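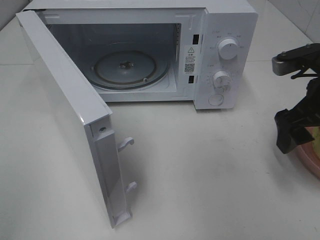

Können Roboter heute schon Küchenarbeiten in Gemeinschaftseinrichtungen übernehmen?

Forum Hauswirtschaft und Technik > Automatisierung > Küche und Ausgabe
Eingestellt am 2026-07-30

Hauswirtschaft_Stonberg

Sehr geehrte Damen und Herren,

unsere Einrichtung betreibt mehrere Wohnbereiche mit jeweils eigener Teeküche. In den Abendstunden werden dort vorbereitete Speisen in der Mikrowelle erwärmt und ausgegeben. Die Leitung hat uns gebeten, bis zum Herbst zu prüfen, ob ein Teil dieser Tätigkeiten maschinell erledigt werden kann. Gemeint ist ausdrücklich die einfache Abfolge: Tür öffnen, Schale auf den Drehteller stellen, Tür schließen, Leistung und Zeit einstellen, Schale wieder entnehmen.

Vorhanden sind einfache weiße Tischgeräte mit zwei Drehknöpfen, der obere für die Leistung, der untere für die Zeit, darunter ein runder Druckknopf zum Öffnen der Tür. Eine Neuanschaffung ist im laufenden Haushaltsjahr nicht vorgesehen. Wir bitten um Auskunft zu folgenden Punkten:

Ist ein Roboterarm mit Greifer in der Lage, solche Geräte ohne Umbau zu bedienen?
Mit welchem Aufwand für Einrichtung und Aufsicht ist zu rechnen?
Gibt es Einrichtungen, die bereits Erfahrungen gesammelt haben?

Für sachdienliche Hinweise danken wir im Voraus.

Technische_Beratung_Halov

Sehr geehrte Fragestellerin, sehr geehrter Fragesteller,

die einzelnen Handgriffe sind nach heutigem Stand überwiegend ausführbar. Ob sie im Alltag mit der nötigen Verlässlichkeit ausgeführt werden, ist gesondert zu beurteilen. Wir haben im Rahmen des Vorhabens Gindstead eine vergleichbare Abfolge in einer Versuchsküche untersucht und 782 Durchgänge protokolliert. Die nachstehenden Angaben beruhen auf diesen Protokollen und lassen sich nur eingeschränkt auf andere Räume übertragen.

Das Öffnen per Druckknopf bereitet wenig Schwierigkeiten. Der Knopf liegt an fester Stelle und verlangt lediglich einen geraden Druck. Zu beachten ist, dass leichte Geräte auf glatten Fliesen nach hinten ausweichen können. Eine rutschfeste Unterlage oder ein Anschlag an der Rückseite genügt in der Regel.

Die Tür schwingt nach links auf und muss vollständig geöffnet sein, bevor der Arm in den Garraum einfährt. Bleibt sie auf halbem Weg stehen, stößt der Greifer gegen die Türkante. In unseren Versuchen war dies die häufigste Ursache für einen Abbruch. Beim Schließen müssen beide Haken in die zugehörigen Öffnungen am Rahmen einrasten; ein Andrücken nur am oberen Rand reichte häufig nicht aus.

Das Einsetzen der Schale ist der anspruchsvollste Teil. Der Greifer benötigt seitlichen Freiraum, der in kleinen Garräumen knapp bemessen ist. Schalen mit abgerundetem Rand lassen sich von oben an einer Seite fassen, neigen sich dabei jedoch, sobald der Inhalt ungleich verteilt ist. Für Suppen und andere flüssige Speisen raten wir derzeit ab. Die Schale soll mittig auf dem Drehteller stehen, damit sie bei der Drehung nicht an die Wand stößt.

Drehknöpfe mit erhabenem Griffsteg sind gut zu fassen. Die Leistungsstufe kann in vielen Fällen dauerhaft eingestellt bleiben, sodass nur der Zeitknopf zu betätigen ist. Kurze Zeiten wurden ungenau getroffen.

Zum Aufwand: Für die Einrichtung eines Arbeitsplatzes haben wir 3 Arbeitstage angesetzt, nach jedem Umstellen des Geräts war eine erneute Anpassung erforderlich. Eine Aufsichtsperson muss während des Betriebs anwesend sein. Eine Entlastung des Personals in den Abendstunden ist unter diesen Bedingungen nicht zu erwarten – wohl aber ein Erkenntnisgewinn für spätere Beschaffungen.

Kueche_Su

Wir hatten so etwas im Juli für 2 Wochen zur Erprobung im Haus. Hineinstellen ging meistens, herausholen deutlich schlechter. Für 200 Portionen am Tag kommt das bei uns nicht in Betracht.

Hauswirtschaft_Stonberg

Besten Dank für die ausführliche Auskunft sowie für den Erfahrungsbericht. Wir werden der Leitung vorschlagen, zunächst einen einzelnen Arbeitsplatz außerhalb der Wohnbereiche zu erproben und flüssige Speisen auszunehmen. Offen ist für uns noch die Reinigung: Kann der Greifer nach Kontakt mit Speiseresten feucht abgewischt werden, oder ist eine Schutzhülle erforderlich?

Technische_Beratung_Halov

Dies hängt von der Bauart ab und ist der Betriebsanleitung des jeweiligen Herstellers zu entnehmen. Im Vorhaben Gindstead wurden austauschbare Hüllen verwendet, die nach jeder Schicht gewechselt wurden. Die Griffsicherheit nahm damit etwas ab – planen Sie bitte einen erneuten Probelauf mit Hülle ein.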